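Reheating Soup in the Student Kitchens at Calimlim Hall
Project report, Food and Nutrition module
Pacita Aquino

Introduction

I wanted to find out how students in my hall deal with leftovers, and how much food they throw away in a normal month. The hall has shared kitchens and most people cook one large meal and eat it over several days. I chose soup because it is cheap and nearly everyone makes it at some point.

Method

In February I handed out a short form and got 58 back. I asked what people cooked, how long they kept it and how they warmed it up again. I also weighed the soup thrown away in our own kitchen, using a plastic tub and the Dretitz scales from the teaching lab.
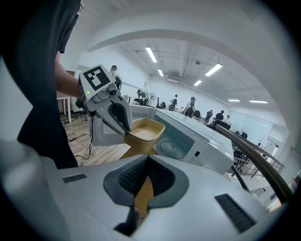

Most of the waste came from portions that were too big. People filled a bowl to the top, ate part of it and poured the rest down the sink. When I asked them to stop at the halfway mark, as with the pale soup in the yellowish bowl by the microwave, they usually came back for more only if they were still hungry. Deep bowls made this easier than flat plates.

Results

In the first two weeks our kitchen threw away 4000 g of soup. In the second two weeks, with smaller portions, it was 1690 g. Lentil soup was wasted least. Several forms said the writer did not know how long soup keeps in the fridge, and two people had kept theirs for over a week.

Problems

One kitchen is a small group and some people were away in the second half. I also forgot to weigh the tub on the first day, so I took its weight off afterwards. If I did this again I would include the kitchens on the Wusance side and run it for a full term.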